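Stains and dull patches on a butcher-block table – sand or spot treat?

Posted by Tamara Bălan, 7/23/18

I have a light butcher-block tabletop, maple as far as I can tell, bought secondhand. We use it for homework and word games. The seller said it had been oiled with Pumovis but didn't know when. The color is uneven and there are thin dark scratches all over. I also have one rust-toned stain and a larger reddish-brown patch. Dish soap and a nylon pad did nothing to either.

My questions are whether I can treat the stains without refinishing the whole top, and what finish will hold up to letter tiles being slid across it most evenings. The top is not used for cutting food.

Nesrin Soylu

First find out what is on the surface. Put a few drops of water on a bright area and a few on a dull one, then wait nine minutes. If the water soaks in, the oil is gone and the wood is open. If it beads, there is still finish and a stain remover will not reach the wood evenly.
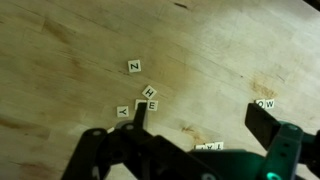 Rust-toned marks on maple are often iron stains from a can, a screw or wet steel wool. Oxalic acid takes those out. Mix it per the label, wear gloves and eye protection, brush it over the whole top and let it dry. Rinse well afterward and do not sand before rinsing, as the dust is harmful. Treating only the spot tends to leave a pale ring.

A reddish-brown patch may be something else, such as wine, tea or old oil that has darkened. Oxalic acid may lighten it or may not. Small dark knots with brown streaks are part of the wood, so leave them alone.

After that, sand with 80 grit only where the scratches are deep, then 120 and 180 over everything, always along the strips. For tiles I would use a hardwax oil – it can be patched later. Two thin coats, buffed, with the drying time on the can between them.

pellmont_shop

Just sand it. 80 grit on a random orbit sander, vacuum, oil, done. I never bothered with acid. If the stain is deep you will still see it, but it's a table.

Bakov

Agree with Nesrin on the water test. One addition: check the glue seams before you put anything wet on it. If a fingernail catches in a seam, fill it first or the rinse water will get in. Also oil the underside when you oil the top, otherwise it can cup. Mine did, and it took most of May to flatten out.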